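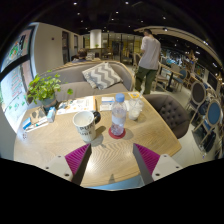
White paper cup on a round light wood table

Are paper cups accepted in the curbside recycling cart or the food scrap bin?

Posted by Erley Street Office Manager
Category: Waste and Recycling, Skamdale Community Help

Our office is located in the Skamdale service area and has a staff kitchen used by 164 employees and a varying number of visitors. We have one blue cart for mixed recycling, one green bin for food scraps and one gray container for landfill waste. In February we received a contamination notice on the blue cart. The notice listed "lined paper products" as the cause and gave no further detail.

I would like to know whether single-use paper cups may be placed in the blue cart if they have been emptied and rinsed. If they may not, I would like to know whether the green bin is permitted. The supplier's carton states that the cups are made from renewable material, but it does not state whether they can be composted. I have read the printed guide that came with the carts and it mentions cartons, plates and pizza boxes. Cups are not mentioned at all.

I would also appreciate guidance on the lids and sleeves, as staff members currently handle these in different ways.

3 replies

Skamdale Resident Services Desk
Marked as accepted

Thank you for contacting the community help site. Paper cups are not accepted in the blue cart under the current Skamdale collection rules, whether or not they have been rinsed. Most cups intended for hot drinks have a thin plastic lining on the inside. The sorting facility that receives our mixed recycling does not have equipment to separate this lining from the paper, and loads containing a large amount of lined paper may be downgraded.

The green bin accepts cups only when the cup itself is printed with a certified compostable mark. General wording such as "renewable," "natural" or "plant-based" does not meet this requirement. If the mark is absent, the cup should be placed in the gray container. Please empty all liquid into a sink first.

Cardboard sleeves are unlined and may be placed in the blue cart when clean and dry. Lids should be placed in the gray container unless they carry the same compostable mark. Lids must be removed from cups before disposal in every case – attached lids are a frequent reason for green bin notices.

A contamination notice does not carry a charge the first time it is issued. An account that receives a second notice within 7 months may be assigned to a monthly inspection schedule. You may ask for the inspection record for your cart by quoting the account reference printed on your bill. The record normally shows which items were found and at what time of day the cart was checked.

Masanja Tenants Association

The reply above is correct with regard to the carts. Our building faced the same difficulty and we wish to add one further option. The Grulleo drop-off center on the east side of Skamdale has a separate container for paper cups, which are sent to a mill that can process the lining. Cups must be empty, stacked inside one another and free of lids. The center asks that businesses register before the first visit, and the registration form is one page.

We deliver cups every other week. Over the past year our tenants collected more than 497 pounds of cups in this way. We placed a tall, narrow stacking tube next to the sink, and this made a noticeable difference, as stacked cups take up far less room than cups thrown into a bag. Please be advised that the center closes at 7 p.m. and that the gate is locked somewhat earlier when staffing is limited.

Some of our tenants have moved to ceramic mugs. This has reduced the number of cups but has increased the load on the dishwasher, and the matter is still under discussion.

Erley Allotment Group

We put ours in the blue cart for years and never received a notice. It may depend on the route. Paper cups are also suitable for starting seedlings if holes are made in the base.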